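Jancombe demonstration group
Minutes of the October meeting, held in the Brillthorpe workspace, start 10.15

1. Minutes of the last meeting
These were accepted with one correction: the tool rental is paid by Kwon, and not by Distis.

2. Recording by hand-held gripper
The operators continue to show the tasks by hand, with the gripper tool and the head camera. 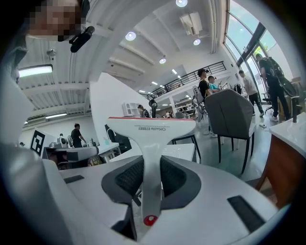
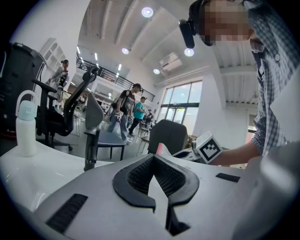
The target for this round is 300 good demonstrations of the pick-and-place task. We have now nearly 900 in total from all rounds, but 51 of them were refused by Distis when they checked the files. The most common fault was that the operator moved too quickly at the moment of grasping. It was agreed that operators will make a short stop before closing the fingers.

3. Marker cube
There was a discussion whether to show the cube at the start of each recording or only once per session. Kwon prefers each recording. Agreed, for a trial of one month.

4. Remote control
The remote control station is still late. The delay between the operator's hand and the arm is too big for small objects. Brillthorpe will try a cable connection and report the result in writing.

5. Operators
New operators shall make 24 practice runs, which are not kept. One member found this too many. The number stays for the moment.

6. Any other business
Please charge the head cameras at the end of the day.

The meeting closed at 11.40. Next meeting in November, same place.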